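The gripper that wouldn't let go (and the part where I got really excited about a log file)

15 March 2021

So the two-arm table is finally back up, and I have a fault story for you! If you've been following the Skikik build you'll know I have two arms facing each other over a black tabletop, and that the whole point is to get them sorting small things into a paper cup without me steering every move. Toy vegetables, mostly. They're cheap, they come in awkward shapes, and a squashed one costs me nothing.

For two weeks it all went beautifully. Then one evening the near arm picked up an onion, carried it over to the cup, and just sat there. Fingers shut tight. The screen said "gripper open" and the gripper was very much not open. I sent the open command again. Nothing. I sent it a third time (I know, I know) and all three must have arrived at once, because the fingers flew apart and the onion ended up under my bookshelf.

Funny, until you think about where my hand was. I had been reaching in to tug the thing loose. A small gripper can still give you a proper pinch, and I'd gone in with the power on. Lesson taken.
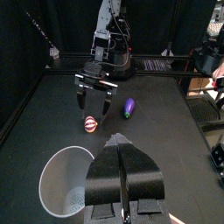

Near gripper closed, far gripper open, onion and eggplant between them.

I spent the next few nights chasing it. My first guess was something mechanical, so I took the fingers off, cleaned the slides and put everything back. Same fault. Second guess was the cable, because it bends every time the wrist turns - swapped it, ran the routine 45 times, no trouble at all, went to bed feeling very clever. It stuck again on the second run the next morning.

What cracked it was the log. I'd been skimming it for errors, and there weren't any. When I read it properly, line by line, there it was at line 1165: the open command going out while the driver was still waiting for the close command to report back. My timeout was set to 90 milliseconds. With a hard object that's plenty. With something a bit squishy the fingers keep creeping inward, the "done" message comes late, and everything behind it piles up in the queue. I was so happy I did a lap of the garage!

The fix is small. A new command now clears any old ones still waiting, and the status on the screen comes from the measured finger position, so it can't say "open" just because I asked nicely. I also moved the stop button to where I can hit it with my left hand, and power goes off before fingers go in. Every time.

It hasn't stuck since, though I'm not calling it cured until it has had a good long run with the soft stuff. I'd like to have both arms passing things to each other by May. If you've had a queue pile up like this on your own build, leave me a comment - I'd love to hear how you caught it.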